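7/31/24 – Pindamby, tidying and packing tasks

Writing this before I forget, will clean up later (won't).

Basket task again most of the morning. Agreed list of moves now 15, was longer, we dropped the ones where people had to twist their wrist right over. Shoulders are the complaint, not hands. The grippers are fine for the first stretch and then you start parking your elbows on your ribs and it shows up in the traces as a sort of lazy arc. Sikora side want "natural" movement. Well that is natural, for somebody who's tired.

Rule from today: 50 minutes on, then swap. No carrying on because you're nearly at the end of a batch. Put it on the wall.

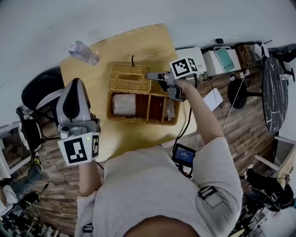
Other thing that came up at lunch and I said I'd write it down. The Hunetti packing floor gets the first trained arms in September if the dates hold. People there have been told it's for the repetitive lines only. Two versions of that going round though – one says staff move over to checking and restocking, other says the late shift goes down to 3 people. I don't know which is right and I don't think we should be answering it from here. Have asked Wilar for something in writing we can pass on.

Worth saying that most of us on the rota used to do this sort of work with our own hands, on a line, and now do it with grippers so that a machine can pick it up. Mixed feelings in the room. Pay is better, standing is the same. One person said they miss being quick at it, with the grippers everybody is slow, even the good ones. Fair point, and I'd like it in the handover. Speed isn't what gets scored here, clean grasps are, and new starters should hear that on the first morning insted of picking it up from their rejected takes. 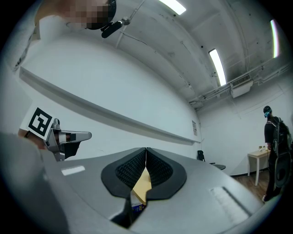 Rejects – mostly grasps closed too early, so the thing gets pinched by a corner and then swings. Close later, square on. Thin flat stuff is the worst for it. Soft stuff forgives you.

Also:
- straps: adjust before starting, not halfway through
- 2 people max on the review screen, it's turning into a queue
- objects back in the crate at end of shift, sombody keeps leaving them for the next lot
- breaks get logged as breaks, NOT as downtime. Wilar sheet has the wrong column heading, ignore it

To do: chase the written answer re Hunetti. Ask whether anyone from the floor there can come over for a day and try a session, they'd spot the daft bits faster than we do. Rewrite move 9, still makes no sense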